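Terry towels keep coming out of my dryer stiff, so in April I started keeping notes on the water. The house is on the Gravham supply, and the hardness strips read high every time I tested.
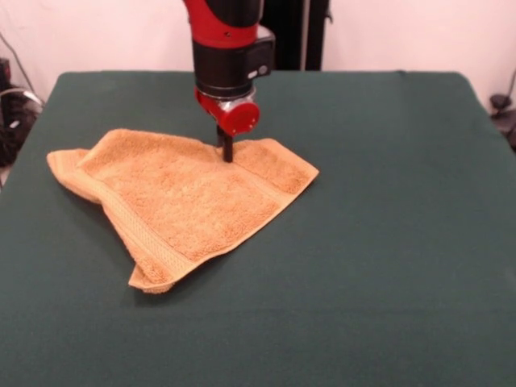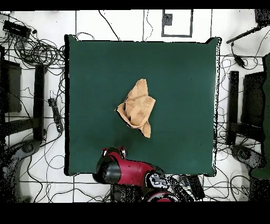
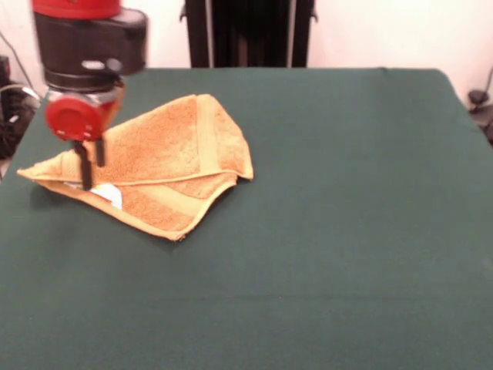

Hard water leaves calcium and magnesium in the loops, and detergent residue binds to both. Softener makes it worse over time – it coats the cotton and cuts absorbency. I stopped using it 2 months ago.

Current settings on the Nedari washer: 900 rpm spin, warm cycle, 70 ml of liquid detergent, extra rinse on. The manual suggests a faster spin for cottons. I tried that and the pile came out flattened, with a longer shake needed before drying.

White vinegar in the rinse compartment helped a little. Citric acid helped more, but I have not settled on a dose. The drum seal is rubber and I would like to keep it.

Drying is the other half. A full load on high heat gives me stiff edges and a damp center. A half load on medium takes longer and comes out even. Line drying in still air was the worst of the lot.

Next on the list is a Dredilura inlet filter, if it fits the hose thread.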